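Dratomix Sets House Rules for Tabletop Robot Arms

Dratomix will begin using a written set of operating rules for its bench robot arms in January, the company said Thursday. The 27-page document covers two-arm stations at its Berner site and replaces notes that each team had kept separately.

Under the rules, every station must have a named operator for each shift. Cables must be checked along their full length before power is turned on, and any arm that is not part of a task has to be parked clear of the other arm's path. Stops and dropped items go into a shared log.

Afia Asante, who led the writing, said the team read through 1,298 log entries from the past year. Of those, 254 involved a cable or an arm left in the wrong place.

"Most were small things that cost us ten minutes," Asante said. "We want them written down the same way at every bench." 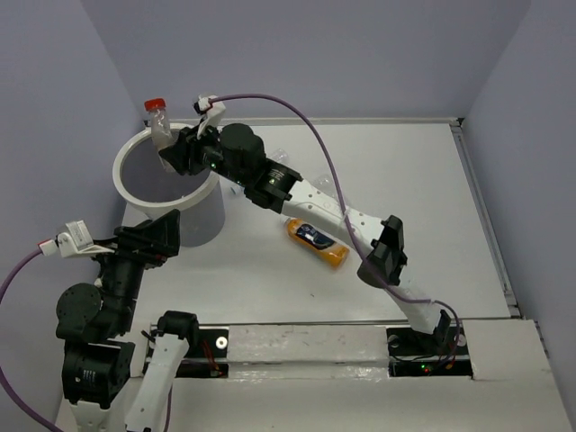 The section on handling containers drew the most comments from staff. It limits speed near a rim and asks operators to settle the release height before a run begins. With a bottle held upright just over the edge of a bucket, as the clear one with the red cap is, the operator has to confirm that the gripper can open without touching the rim. Bottles lying elsewhere on the table must be listed in the task sheet.

Ikechukwu Uzor, who manages the Berner site, said the Mahama office will adopt the same rules later in the year. Comments from staff are open until the end of the month.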